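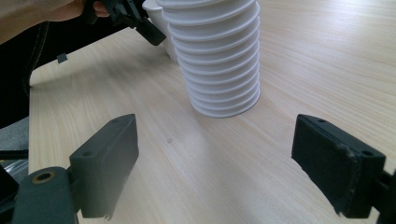
Notas para la charla: el kit de pinzas manuales Vuradel

Diapositiva 1. Presentarme. El kit lo vende Gevham y lo hemos tenido en préstamo 3 semanas. No cobramos por la reseña.

Diapositiva 2. Qué trae la caja: dos pinzas de mano, los soportes, dedos de repuesto y el programa de grabación, que se llama Prins. Decir el precio: 400 euros, sin cámaras.

Diapositiva 3. La tarea es separar vasos de una pila, con una pinza en cada mano. Los vasos son blancos y corrientes. Si preguntan por objetos más pesados, no los hemos probado.

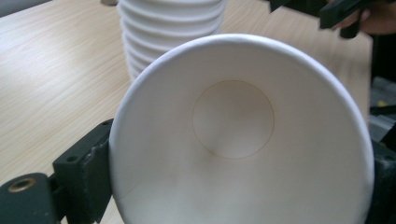
Última modificación de esta página: agosto, 17:40

Diapositiva 4. El agarre. El vaso queda sujeto por los lados, entre los dos dedos negros, y desde la pinza se ve el interior hasta la base. Hablar despacio de la presión: con papel hay que cerrar poco.

Diapositiva 5. Desgaste. Los dedos tienen los bordes rozados. Gevham cobra 29 euros por el juego de recambio. Cambiarlo lleva unos 2 minutos.

Diapositiva 6. Comparación con el kit de Plarkgate. Pesa menos, pero el manual es peor. Cinzia Sanna tiene la tabla completa y la pasa a quien la pida.

Preguntas. Dejar puesta la diapositiva 5. Si falta tiempo, saltar la 6.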